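Student projects > Two-arm phone docking, our February build log

gdonmez
Güven Dönmez here, Skarnero robotics club. We're teaching two arms to put a phone in a clamp holder, and it's so much fun! We want 200 demos before the Stoltora meet and we're at 117. 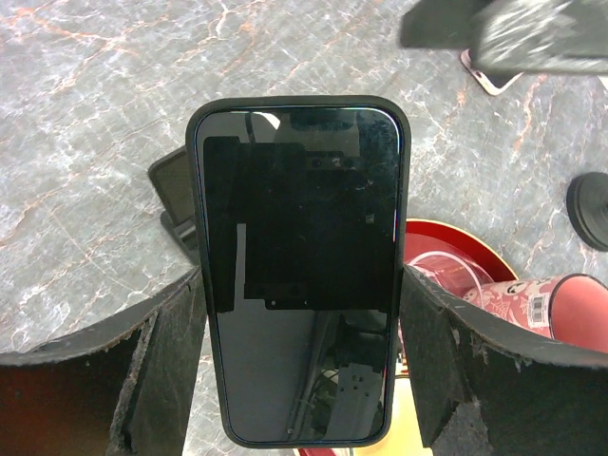 Grip force was our big fight this week. Too soft and the phone twists, too hard and I get nervous for the glass. The black phone has a thick bumper, so it can take more squeeze, and look at the fluff on the top edges of those pads – time to re-cover them.

bene_s
Love it! But I'd clear the table first. Cups and plates are just extra trouble at this stage.

gdonmez
Disagree, Benedetta :) A policy trained on a bare table falls apart the minute somebody leaves a cup out.

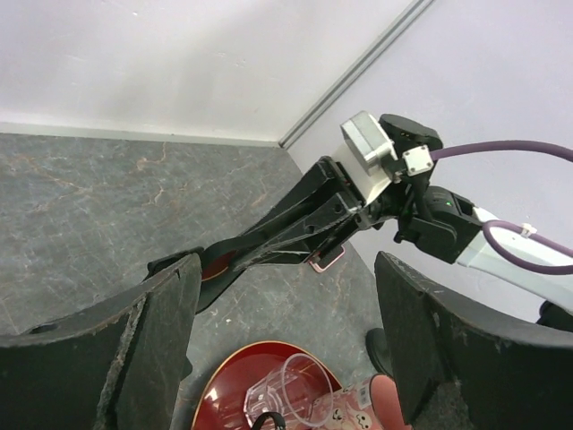 We also take turns driving, one person per arm, and we call out every move. It's slow but the demos are much cleaner.

clarettifan
With bene_s on this one. Our team did 1000 demos with clutter and the first 2 weeks were a waste. Start clean, add junk later.

gdonmez
Hmm, fair. I could try 50/50. The clamp is the hard bit anyway:
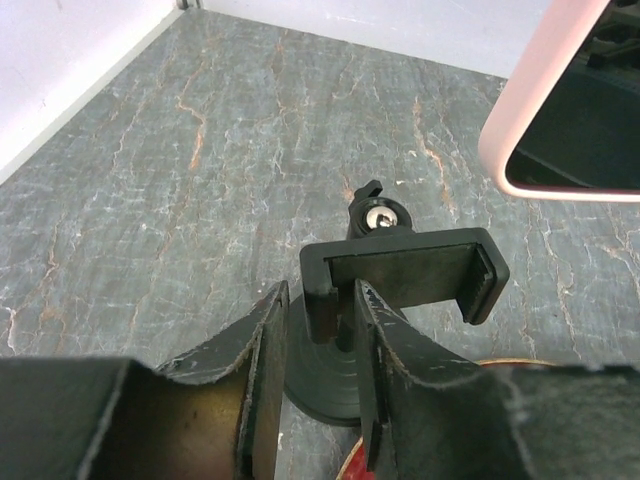 Phone holder between the fingers, pink phone at upper right.

bene_s
Ooh, ridged pad! Come in flat to that side first, then tilt. Post your numbers please!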